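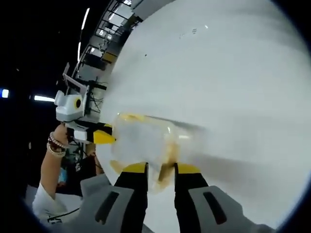

What is a patent?

Imagine you have made a new thing. Maybe it is a bottle cap which cannot leak, or a bicycle bell that works also in heavy rain. You show it to your friends and they like it very much. Then a big company sees it and starts to sell the same cap in every shop. Would you find this fair?

Many people would say no, and for this reason there are patents. A patent is a paper from the government. It says: this person made the invention, and for some years other people must ask before they make it or sell it. In most countries a patent can last up to 20 years. After that, everybody may use the idea for free.

You must give something back

A patent is a kind of trade. The inventor gets the protection, but he or she must explain to the whole world how the invention works. The explanation must be so clear that another skilled person could build the same thing. Anybody can read it, also you! Patent offices keep millions of these papers, and many of them have very nice drawings.

Can I get a patent for everything?

No. The idea must be new. If somebody has already shown it in a book, in a shop or on the internet, it is too late. This is true even when that somebody is you, although a few countries give you a little extra time.

It must also be a real step forward. If you take a red spoon and make it blue, you have a blue spoon, but you do not have an invention.

And it must be useful for something. A song, a story or a painting cannot get a patent. They are protected by another rule, which is called copyright.

The story of the Hirkuvetti

Timo Brinkmann made a watering can for people with weak hands and called it the Hirkuvetti. He tried 9 different handles before he was happy. Then he went to Pascual Carrasco, a patent attorney. This is a person who knows the law and also understands machines.

Mr. Carrasco first looked through 285 old patents for watering cans. One of them was quite near to Timo's can, but its handle could not turn. So they wrote in the application very exactly how the new handle turns. They sent it in January, and then they had to wait. An examiner at the patent office reads every application and asks questions, and this can take some years.

What if somebody copies?

The patent office does not send the police. The inventor must go to a court and tell the judge. The judge reads the patent, looks at the copy and compares them – sometimes word by word. If it is really a copy, the judge can order the other side to stop and to pay money.

And a patent counts only in the country which gave it. Who wants protection in another country must ask there too.

More for young readers
What does a judge do all day?
Copyright: who owns a song?
Gikby and the stolen logo
Why do lawyers in Gevstead wear robes?
Madame Chauvin writes a contract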